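Recording demonstrations for a tabletop pick-and-place policy

Step 2: Scene layout and episode capture

Complete the arm calibration in Step 1 before you continue. The fixed camera must not be moved between episodes. If it shifts, close the session and start a new one under a new session name.

Choose the objects for the session and write them in the session file. Mix shapes that need different grasps. A paper cup, a bottle lying on its side and a shallow plate cover three of them. Leave clear space between objects on the first pass. Crowded layouts belong in a separate session.

Park the gripper above the table before you press record. Every episode should begin from the same parked pose and with the objects at rest.
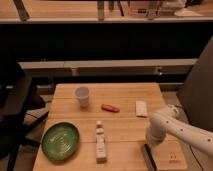
Dardo Palma asked in the comments whether the parked pose should be varied too, as his policy stalled whenever the arm started a little off its usual position. Yes, but only after the base set is finished. Add the varied starts as a second set and keep the two apart until training.

Give one instruction per episode, such as "put the bottle on the plate." Drive the arm at an even speed and avoid long pauses, which the policy will copy. If a grasp slips, recover and finish the task. Mark the episode "recovered" and keep it.

Change the layout after every 6 episodes. Move each object by at least its own width and turn the long ones.

The Sirkeo base set holds 751 episodes, with 243 more for varied starts. Hold back whole layouts for testing. Splitting by episode puts near copies of the same layout on both sides.

At the end of the session, run the checker. It lists episodes with dropped camera images or missing joint readings. Delete those and record replacements before you clear the table.

Next: Step 3, Labeling and export

Last updated 27 May 2024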